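Clastis 2 review: a planning tool for two arms
Written by Gemechu Tamiru, July 27, 2026

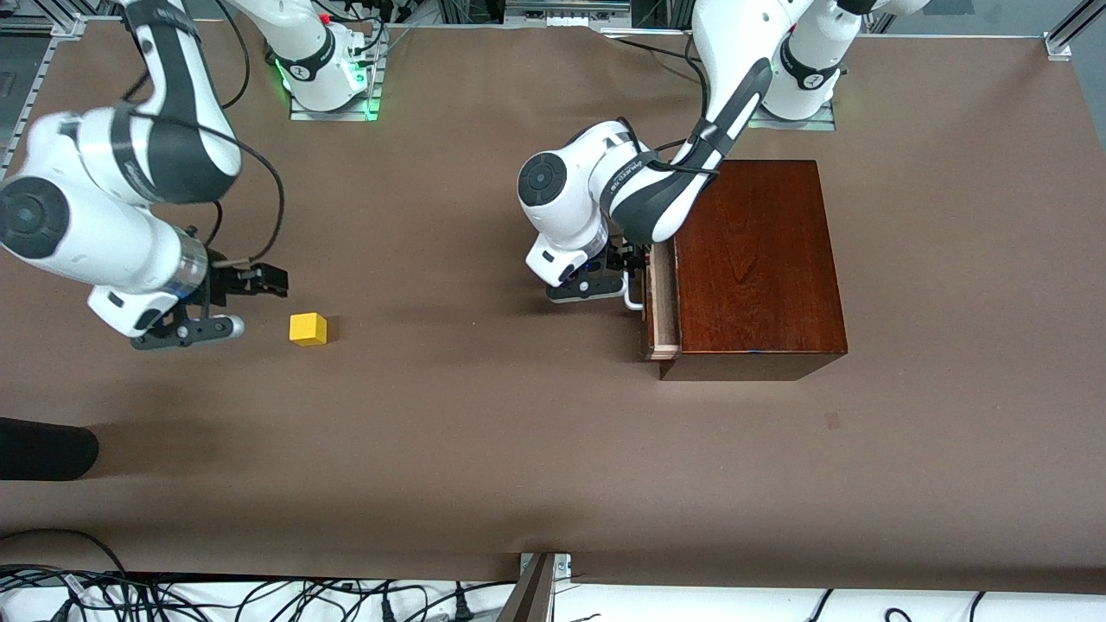
Clastis is a motion planner with a visual task editor, and I have used the second version for 40 working days. My main interest was the part for two arms, which the first version did not have. You write the task as a tree, and each branch belongs to one arm or to both. My test task is small: one arm holds the drawer of the wooden cabinet by its silver handle, the other takes the yellow cube and puts it inside. With the left gripper at the handle and the right one still a short way from the cube, the planner must treat the left arm as an obstacle and also keep it in its place. Clastis does this well. In 300 runs I had 17 planning failures, nearly all from a drawer pose which perception gave wrongly.

What I like less is the editor. Undo forgets the collision settings, and the log gave me 1,426 lines for one failed grasp, without any filter. My colleague Tatsuya Morikawa wrote a small script for reading it, and now we both depend on this script.

The manual is clear but short on camera calibration. Import from Himus works, only the joint limits must be typed again by hand.

The licence is for one computer. I will renew ours in October, and I hope the undo is repaired until then.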